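Two hands, one cup, and a lot of screws

What it takes to keep a two-armed cell running at Arboleda. By Gladys Ticona

August 2026

First thing they tell you at Arboleda is mind the cables. Second thing is tea's over there, help yourself. I'd come up for a morning with Nazma Jayasinghe, who looks after the cell her team calls Plelo, and I was already late, and she was already working.

No overalls. No sparks. A stool, a hex key set with one missing, a notebook held shut with a hair band. Plelo is a pair of arms with hands on, fingers and thumbs and all, and Nazma's job is everything that happens before and after it does anything clever. Setting up, tightening, zeroing, swearing a bit.

"People come for the hands," she says. "I spend my life on wrists."

The check routine is short and she runs it every morning. Power on, arms to the rest pose, listen. Then each finger in turn, closed and open. Then both hands together on a simple job. If anything sounds different from yesterday she stops there and gets the lamp out. 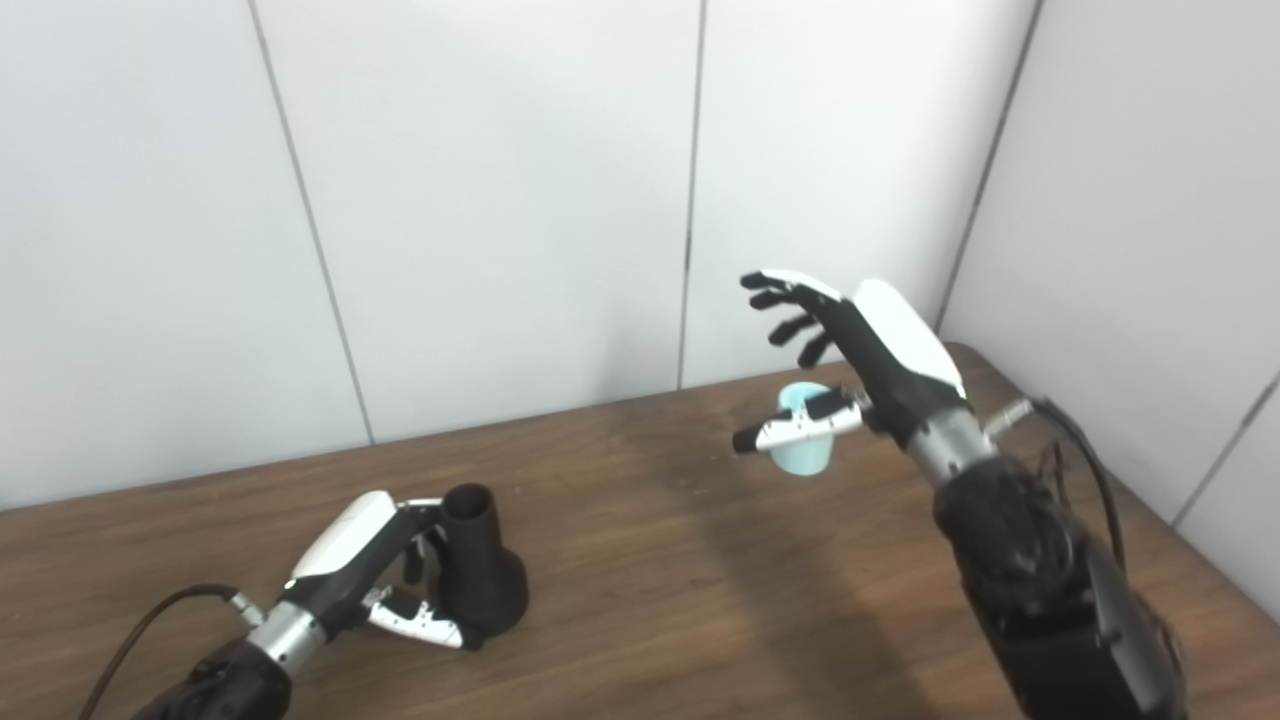

Nazma is fussy about the simple job. It used to be a foam block, which told her nothing, a foam block forgives you. Now it's a holding job for one hand and a lifting job for the other, done at the same time, because the faults she worries about only show when both sides are busy. So the left hand keeps its fingers curled round a black stand on the table and the right goes up with a pale blue cup, and what she is watching is neither of them. She's watching the cables. Does the slack move the way it did yesterday, does anything tug. She writes one line in the notebook and moves on. Some days the line is just "ok".

Zeroing the wrists

This is the bit I'd come for and it is very slow. Every joint has to know where its own zero is. Knock an arm, swap a part, leave it off for a holiday, and the zero can drift. A tiny error at the shoulder is a bigger one by the time you get to the thumb.

Hamish Grimshaw wrote the set-up sheet they use, four pages, laminated, coffee ring on page two. He did the first version in May and has been rewriting it since. Arm to the stop, read the value, back off, go again. Same direction every time, he is very firm on that. Come at the stop from the other side and you get a different number, and then you've got two numbers and an argument.

"It's like tuning a guitar," he tells me. Then he thinks about it. "Worse. Guitar doesn't have a cable down the side."

The service book

Service goes by cycles. Every 200 they wipe down the fingers and look at the thumb for wear. Every 1000 the wrist comes apart, the connector gets pulled, cleaned, inspected under a magnifier and put back, and the whole zeroing business starts over. Mounir Metwally does most of the strip-downs. He has a baking tray for the screws, with squares of tape and a label on each square, and woe betide anyone who moves the tray.

He showed me a dead connector from the spring. One pin, bent so slightly I couldn't see it till he turned it under the light. It had cost them two days. The hand kept twitching shut, they swapped the driver board, they swapped it back, they blamed the software people. Bent pin. He keeps it taped inside the lid of his toolbox.

Spares come through Ruralix, who are quick on cables and slow on finger covers. Zerka, the firm that wrote the control software, answers the phone, which Mounir reckons is worth more than the spares. Either way he orders early. He has had a hand off its arm and waiting in a drawer before now, and didnt enjoy it.

Small gaps

The last check before they sign the cell over is a placing test. Cup over the stand, a small gap, hold. You want a steady hold with no hunting about. Nazma gets her eye down level with the table for this and everybody shuts up, me included. Thumb pressure gets set here too, one notch at a time. Too little and a cup slips. Too much and a thin one buckles, and she has a bin of those.

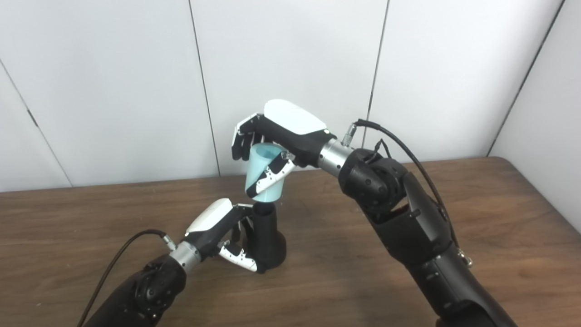
Who gets the keys

Maritza Lozano runs the bookings and she is the one who has to tell people no. Everyone wants the cell at the start of the week and no one wants to wait for the zeroing. Her rule is simple enough. If Nazma's notebook hasn't got a line for the day, the cell isn't booked out, don't care who's asking.

She'd like a second cell. She'd like another Mounir more. Training someone up takes months, most of it spent learning what normal sounds like, and there's no laminated sheet for that although Hamish says he is going to try.

I left before lunch. Nazma had the lamp out again, something in the right elbow, she thought, or the table leg. She was checking the table leg first.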